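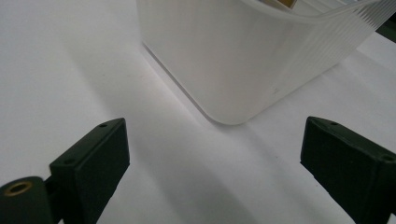 Close work at the Nerkby table: a frosted tub, seen from between the fingers of a hand-held gripper.

If you've ever tried to teach a teenager to parallel park, you already know a good deal about the trouble with teaching robots by showing them. You can do the thing perfectly yourself, a hundred times over, and the learner still fixes on the wrong part of it. The group at Nerkby has spent the better part of a year on this problem, in a carpeted room with the lights turned up over one table, and they have come out with a method they call Bondarchuk (after a street, I was told, and I didn't get much further than that).

The idea is pleasantly simple, at least over coffee. A person picks things up and puts them down with a gripper in each hand, and a learning program studies the recordings. Most labs feed in everything and hope for the best. Bondarchuk goes through each recording first and looks for the approach, those moments when the fingers are near a thing and haven't yet closed on it, and it gives them extra weight.

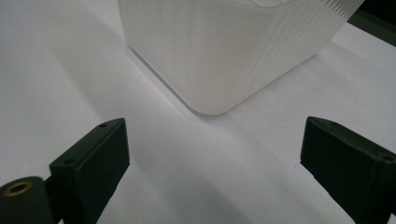

Those moments matter more than I would have guessed. A frosted tub on a white table is a miserable thing for a program to see, all pale walls and soft edges, and a small mistake in judging where the corner sits will ruin the grasp that follows. Shiny snack bags are nearly as bad, for the opposite reason! The group recorded 2,936 demonstrations, kept 2,316 after checking, and trained on 16 kinds of household items. With the added weight on the approach, the program fumbled the see-through containers far less often than it had before, and the bags improved too, though by a smaller margin.

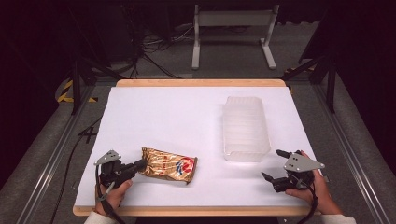 Wekwood, where a similar study ran last November, would like to see the same thing tried on a cluttered table before getting too excited, and wonders whether the gain would hold up with darker surfaces and poorer light. It's a fair point, and the Nerkby group has two more rounds of recording planned with exactly that in mind.

Related stories
Drernumeo opens its grasping data to schools
Why clear plastic still fools machines
A morning at the Wekwood workshop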